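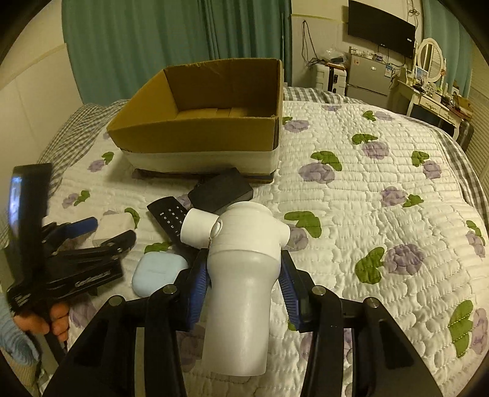
Plullholm Household Sorting Set
Data card and README, release 2
Last edited May 2021

Summary

Plullholm is a set of demonstrations for training two-arm pick and place policies. A person holds one gripper in each hand and moves household items between a surface and an open container. Each gripper carries its own camera. All recording was done in lived-in homes, with furniture and belongings left as they were.

The set holds 3,691 episodes. Release 1 had the same file layout but no left-hand streams for the Wastari homes. Those have been added.

What is in an episode

One episode covers one attempt at one instruction, such as "put the small things in the box" or "hand the remote to the other gripper." Each episode folder contains:

left.mp4 and right.mp4, the two camera streams
pose.csv, position and rotation of both grippers
width.csv, jaw opening for both grippers
task.txt, the instruction as it was given to the operator
notes.txt, present only if the operator or reviewer wrote something

The streams share one clock. Video is stored with the full wide-angle view, including the black corners. Do not crop before running the supplied calibration, which expects the original size.

Surfaces and objects

Beds, tables, counters and floors are all used. Bed episodes are tagged "soft" because items sink, tip and slide on quilts and blankets. Many of the quilts are printed, so simple color thresholds will not separate objects from background.

Objects came from the homes themselves: remote controls, small cases, boxes, bottles, plastic devices of various shapes. We did not buy a standard object kit. White items on white bedding are common and are worth checking separately when you report results.

How it was collected

Operators practiced for 100 episodes before anything was kept. They were told to work at a normal pace, to grip with the pads on the sides of the object, and to leave the other items where they lay. If an object was dropped, they picked it up again and carried on. Drops are marked in notes.txt for release 2 only.

Jawad Tanoli and Farzana Soomro ran collection in the Ghumman and Wastari homes. Liya Negash wrote the sync and calibration code. Review was done by Daniyal Abbasi.

Splits

train: everything not listed below
val: 300 episodes, same homes as train
test: 1,000 episodes, homes that do not appear in train or val

Please do not tune on test. Home IDs are in homes.csv, and the split files list episode IDs one per line.

Known problems

Hands and sleeves show up at the edge of the view in many episodes, mostly when the two grippers are close together. We have not masked them.

Motion blur is heavy in some hand-over episodes.

Jaw width drifts in the early February recordings. The corrected values are in width_fixed.csv, and the original file is kept next to it.

Mirrors and switched-off screens can confuse pose tracking. Episodes where tracking was lost have been removed, but short jumps remain.

Privacy

Residents agreed in writing to recording and release. Faces and readable mail were blurred. If you find something we missed, send the episode ID to Ghazala Gilani through the Noltidance project page and the file will be pulled.

License

Research use only. Cite the set by name and release number.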